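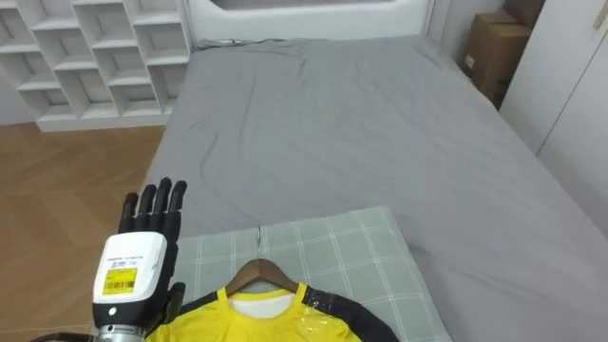 2 min read

Keeping a roadside kit that works when you need it

Most people have a roadside kit somewhere in the trunk. It came with the car or it was a gift, and it sits under the stroller and the grocery bags with the zipper still sealed. Take it out once a year and go through it on the garage floor. March is a good month for this, when the ice scraper is coming out of the car anyway.

Where to keep it

Put the kit where you can reach it with a full trunk. The well beside the spare is tidy, but after a rear-end hit the floor panel may not lift. I keep the vest, the flashlight and the glass hammer up front, in the door pocket or the glove box, and everything else in a flat bin behind the rear seat. A strip of hook-side Velcro on the bottom of the bin grips most trunk carpet and stops it from sliding in corners.

A loose jack or a tool bag will fly forward in a hard stop. Strap it down with a short cam strap through the tie-down loops. If your car has no loops, wedge the heavy things low against the back of the rear seat.

Warning triangles

Open them and stand them up. The plastic clips on the cheap ones get brittle after a few summers, and you want to find that out at home. Wipe the reflective faces with a damp cloth and a drop of dish soap. Don't use glass cleaner or anything gritty, which dulls them.

On a divided highway the farthest triangle goes 200 feet or more behind the car. Pace that distance off once on your own street so you know how it feels – it is longer than most people walk when they're rattled. Hold the open triangle in front of you as you walk out with it. If traffic is fast and there's no shoulder, leave the triangles in the trunk, get everybody behind the guardrail and call from there.

Flashlight and batteries

Store the batteries outside the light, in a small zip bag with the date written on it. Alkaline cells left in a hot car leak, and the crust ruins the spring. If it has already happened, a cotton swab with white vinegar takes off most of it. Dry the contacts well before closing it up. Lithium cells cost more and put up with cold and heat much better.

My headlamp is an old Kimex with a cracked strap. Erdal Yaman gave me the tip of wearing it around the neck instead of the forehead for wheel work, and the light does land in a better spot.

Seat belt cutter and glass hammer

These belong within reach of the driver while belted in. Sit in the seat, buckle up and try to touch the tool with each hand. If you can't, move it. Many newer cars have laminated side windows that a hammer won't break, so look for the small print in the corner of the glass and find out which windows are tempered.

Paper

Keep a card with your insurance policy number, blood type and two phone numbers in the glove box. Write with pencil. Ballpoint fades in the sun and gel ink smears if the card gets damp. A sheet for the other driver's details, with the blanks already drawn in, saves a lot of fumbling. Clip a pencil to it.

First aid

Throw out anything with a dried-up wrapper. Adhesive bandages lose their stick after a couple of summers in the heat. Gloves go tacky, so replace those every year. Add a pair of real scissors – the ones in the sealed kits barely cut tape.

When you finish, take a picture of the packed bin with your phone. Next year you can see what's missing without reading a list.

Nawal Bouzid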